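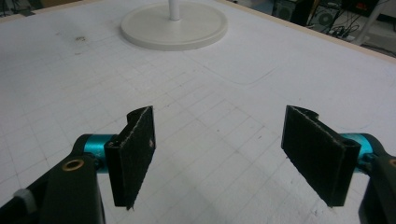
Sourdough starter smells like nail polish, do I toss it?

brunarwood_baker
Hi all, long time reader and finally brave enough to post! My starter is going on 2 months old and it was bubbling away so nicely through the fall, but since January it smells sharp, like nail polish remover, and there's a gray liquid sitting on top every morning. I feed it once a day, before work. My sister says throw it out and start fresh, but I've grown fond of the thing (silly, I know) and I'd hate to give up on it if it can be saved.

Saarela
Oh please don't toss it! That smell just means it's hungry, and the liquid is what you get when it has run through its food. Pour it off or stir it in, whichever you like. Feed it twice a day for a while, and give it more flour than you think it needs. Mine went the same way when I moved it next to the stove.

oldmillroad
Have to disagree with the twice a day advice. Who has the flour for that? Put it in the fridge and feed it once a week. I've kept mine that way for 15 years and it makes a lovely loaf.

Saarela
The fridge is fine for a healthy one, no argument there, but I wouldn't put a weak starter in the cold and expect it to perk up. Get it strong first, and then let it nap all you want.

Umesh Saxena
My mother-in-law swears by a spoonful of rye in each feeding and I've come around to her way of thinking, after grumbling for years. If you see pink or orange streaks or anything fuzzy, though, that's mold or worse and it has to go, jar and all.

brunarwood_baker
No pink, no fuzz, phew! I've got a bag of rye in the pantry so I'll try that tonight, and a second feeding after supper. How much do you all keep in the jar? I have 300 grams in there and it does seem like a lot to be feeding.

oldmillroad
Way too much. Keep a couple of spoonfuls and make pancakes with the rest. And I still say fridge.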